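Kemska Household Tasks Project
Progress report to Nilenberg, Jun 2, 2020

Bottle handling
We have run 400 trials with a single arm since April. The work covers holding a bottle in front of a tall gray unit and working over the table beside it.

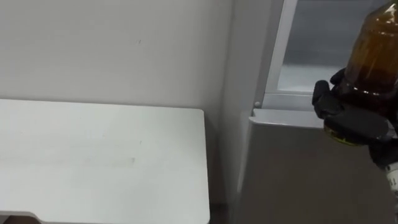 Results to date
Grasping is reliable on a clear table. Full put-away, door included, succeeded in 16 of the last 50 attempts. Most failures came at the door. A person still does the chore faster, and we would not put this in a home yet. 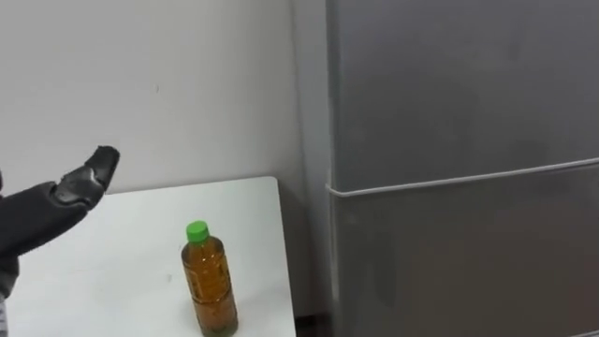 Hand over the table, with the green-capped bottle standing upright.

Next period
Repeat the door trials with 20 bottles supplied by Plisell.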